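Home | Syllabus | Handouts | Listening Room | Contact

Songs That Argue: Handout for Week Six
The Protest Song and Its Second Life

Welcome back, everybody, and thank you for the lovely listening journals from last week (I read every one of them, some with the record playing). Tonight we leave the question of how a protest song gets written and move to one I find even more interesting, which is how it gets used again, sometimes decades later, by people who weren't born when it was first sung.

Our main example is "The Grollow Line," which most of you will know from the school songbook if you know it at all. Agathe Tessier wrote it for a meeting of mill workers who were about to lose their bus service. It had four verses, a chorus anyone could pick up by the second time through, and a tune she cheerfully admitted she had borrowed from a hymn. The first pressing was 835 copies, sold out of the back of a station wagon, and for years that was the whole story.

Then Marites Aquino recorded it with a full band, slowed it down to nearly half the speed, and left out the verse about the bus! I want us to spend some real time on that choice. When you take away the one detail that ties a song to its town, you open it up to everyone, and you also lose the very thing the first singers were angry about. I go back and forth on it myself. Please come with an opinion, even a wobbly one.

Some things to listen for when you compare the two recordings:

The tempo. Tessier's version is a walking song, and you could march to it. Aquino's is closer to a lullaby until the last chorus.

The word "we." Tessier sings it 11 times. Aquino changes several of them to "you," and the whole feeling of who is being asked to do something shifts with it.

The crowd. On the older recording you can hear people coming in early and coming in wrong. I love this more than I can say, and I think it tells you plenty about what the song was for.

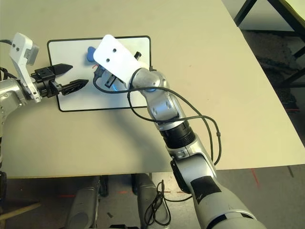
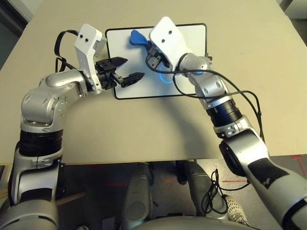
Now, a word about touring, because it belongs in this story too. A song like this one mostly travels on the road, and it changes as it goes. Aquino kept a set list from every night of her spring tour (the one that began in May), and "The Grollow Line" moves all over it. It opens the show in the small halls. In the bigger theaters it turns up next to last, after the love songs, when the audience is warmed up and willing to sing. The largest room on the tour held 1,877 people, and the live recording we'll hear tonight comes from there. Compare it with the one made at the Yap, a folk club with 240 seats and a notoriously loud radiator, and ask yourself which audience sounds more like a single voice. My own answer surprised me.

You'll also want to think about what the arranger does. Andor Fülöp wrote the band parts, and he keeps the old hymn tune hidden in the bass through the first two verses, so that by the time the voice takes it up in full you feel you've known it all along. Try humming the bass line on its own. It took me three tries, and I've been teaching this class a good long while.

For next time: choose a song that was written about one particular place or quarrel, and find a later version by someone else. Write a page and a half on what was kept and what was dropped. Lyrics may be quoted, but please keep quotations short, and tell me where you heard each recording. If you're stuck, the listening room has a shelf of live records and I'm happy to sit down with you before class and dig through it. Bring headphones, as the ones there are in a sad state.

Comments

Gönül Erdem: Does the later version have to be in the same language? My grandmother's village song was turned into a pop single and the words are completely different.

Kristine Saludo: Gönül, please use it! Just put a rough translation of both at the bottom of your page so I can follow along.

Gönül Erdem: Wonderful, thank you. I'll bring the single too if I can find it.

Home | Syllabus | Handouts | Listening Room | Contact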